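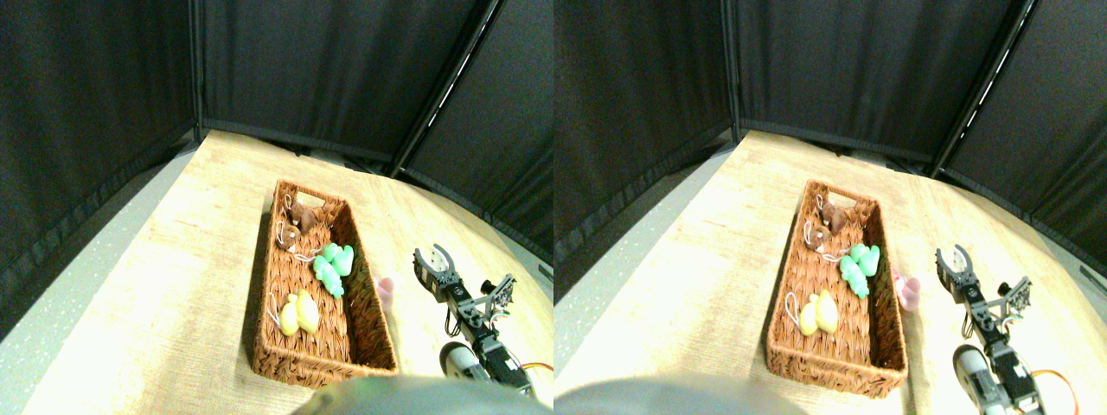 I use the Pilura page builder on a small shop site and I want one product block to show up on 43 pages without pasting it in 43 times. I made it as a module, but when I edit the module the old pages keep the old text. For the shop it's soft toys in a wicker basket, brown, mint green and pale yellow, and the text beside them has to change whenever a price does. Is there a setting I missed?

Posted by **Chuang**

---

**Michalis Zervas**

You probably inserted it as a copy. In Pilura there are two ways to drop in a module, "Insert" and "Link". Insert makes a separate copy that knows nothing about the original. Link keeps them tied together.

To fix the old pages:

1. Open the module and note its ID.
2. Go to Tools > Replace block.
3. Paste the ID and tick "Link".
4. Run it on one page first, then the rest.

Clear the cache after. Mine was set to 3000 seconds, so I kept seeing old text and thought it had failed.

---

**Olla**

same problem here, i just deleted and re-added them all. took a whole evening

---

**Trandico**

Replace block works, but it skips drafts. I had 6 drafts with the old version still in them and only found out when one went live. Filter the page list by status and do the drafts by hand. Also back up first, there is no undo for that tool in the version I have.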